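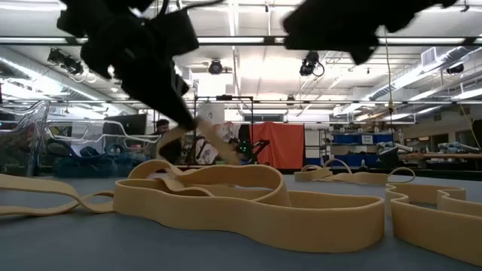
The covers on the Mastine cell need changing more often than the people who sold it to us ever let on, and July is when I finally got round to doing both arms properly. They're soft black fabric things that go over the gripper bodies, and they earn their keep as soon as you put the machine on rubber bands. Big tan bands in loose loops all over a grey surface, one finger hooking a length up out of the middle, and a wrinkled black cover coming down on the right, blurred as it moves. A wrinkle is a place for a band to get caught. I have spent more of this year thinking about wrinkles than I did about my own wedding.

The Clikia manual gives covers half a page. It says to replace them at 2,000 hours or "when worn", and leaves you to form your own view of worn. Mine is that if the fabric has gone shiny at the bottom edge, or you can pinch up a fold and it stays pinched, it's finished. The last pair I took off had plainly been finished for weeks.

Getting the old one off is easy. Park the arm, kill the air, kill the power, wait two minutes for the drives to settle, then undo the strap at the top and peel downwards. Getting the new one on is like dressing a toddler who has gone limp on purpose. The seam has to run down the back of the body, away from the finger, and the fabric will tell you it's straight right up until you do up the strap, when it swings round to the side. I now put a dab of chalk on the mount and another on the hem and line them up. Cirkura sell an alignment clip for this. I have a large box of chalk.

Fingers next. I wipe them with a barely damp cloth and then a dry one. No solvent. I used solvent once, on the left one, and it gripped beautifully for a morning and then let go of everything as though the bands had insulted it. The finger screws want a small torque driver and some patience, and if you haven't got the patience you'll be buying screws from Ververidis, who post them second class.

Then you have to teach it where its own fingertip is again, even if you swear you never moved it. I skipped this step the first time. It was out by less than the thickness of a band, so it went down, closed very confidently on nothing and came up again 26 times before I stopped it – I'd been making tea.

Current state: both covers on, seams at the back, left finger slightly stiffer than the right and I don't know why. Strap on the right arm is on its last hole. New ones are on order, and I've asked for the longer sort, part 28 on the drawing, which the drawing shows upside down.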